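# The Game Table Finds a Second Career

When the Tisham Center reopened its recreation wing in February, members expected the air hockey table to be folded away in favor of something newer. The table stayed. It now serves two purposes: play in the evening, and sorting during the day, when donated toys and card packs are set out on its surface before they go to the shelves.

The arrangement grew out of a practical need. The center's toy exchange, known as Skitach, received 2,000 items in its last full year, and its storage room measures only 400 square feet. A table with a raised rim keeps small pieces from rolling to the floor, and a white surface makes them easy to see.

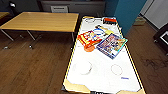
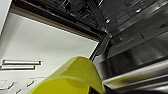
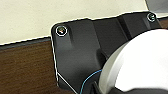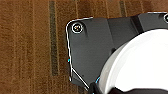
*Toys and card packs set out on the air hockey table, first picture.*

Skitach accepts figurines, ring toys, sealed card packs and boxed games. Each item is checked for missing parts and entered in a ledger. Card packs are kept apart from loose toys, as bent corners are the most common complaint from families who use the exchange. Packages that have been opened are offered at no charge.

The center asks that the table be cleared by 5 p.m. so that evening players find it ready. Items still waiting to be entered are moved to trays, and the surface is wiped with a dry cloth. Liquid cleaners are not used on the playing surface.

Membership in the exchange stands at 49 households, up from 44 at the time of the reopening. Families may bring up to six items per visit and take home the same number. A second sorting day will be added in the spring, and the Zimia branch plans to adopt the same system with a game table of its own.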